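The Second Gripper

In May the laboratory at Grekevstead was too warm, and Mirko Santoro worked with the door open. He had two grippers to compare in the simulator before the real ones arrived from Skenum. The first had wide, flat fingers. The second was narrow, and Gerardo Cattaneo had drawn it himself, at night, at his kitchen table.

"How many runs?" asked Gerardo.

"200 for each. Yours is at 16."

Gerardo sat down beside him. He did not want to look at the numbers, so he looked at the kitchen on the screen. It was the same mauve kitchen in every run, with the same marble and the same toaster. He had started to dream about it.

"My mother had such cupboards," he said. "She never closed them."

"Then she would be bad for our results," said Mirko.

The arm moved again. It bent at the elbow and went up, slowly, as a person reaches for sugar. Mirko stopped the run to check the wrist angle.
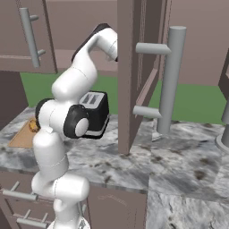 The arm at the open cabinet, its hand behind the door.

"I can't see the fingers," said Gerardo.

"Turn the view, then."

Gerardo put his hand on the mouse, but he did not turn it. Outside, somebody was starting a car.

"Leave it like this for one minute," he said, and Mirko went to make the coffee.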